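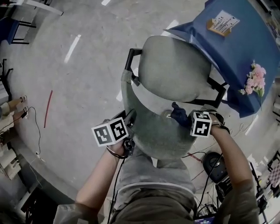
Last modified: 03/03/2024

Home | Issues | Authors | Submit | Search

6 min read

4.2 The open day as a field condition

Figure 3. Moving an office chair with two hand-held grippers, one in each hand. Each gripper carries a white cube with printed markers.

Our second setting was the open day at Plernarska, where the chair task was run as a demonstration. The task sounds dull on paper and we had expected visitors to agree. An operator takes hold of a gray upholstered office chair with a gripper in each hand and brings it to a taped position on the floor. Visitors watched it with the attention usually given to parallel parking, and offered similar advice.

Žukauskas had planned for 100 demonstrations over the day. We kept 44. The remainder were lost to questions, mostly about whether the robot would also do stairs, and to one long discussion with a retired upholsterer who objected to our grip on the seat edge. His objection was sound. A grip low on the seat gives the operator good control of rotation, but the cushion yields under load and the recorded finger position drifts by as much as 2 cm from the rigid part of the chair. We had put this drift down to calibration and had spent much of the winter recalibrating.

The Mallow policy, trained on the laboratory set of 1000 demonstrations, was then fine-tuned on the open-day set. Lombardi's view, which he has asked us to record, is that operators with an audience move more slowly and finish more carefully. The data agree with him on speed. On care we could find no measure that both annotators accepted, and the matter was put off until the second visit, in May.

We use cookies to improve your reading experience. Accept | Manage settings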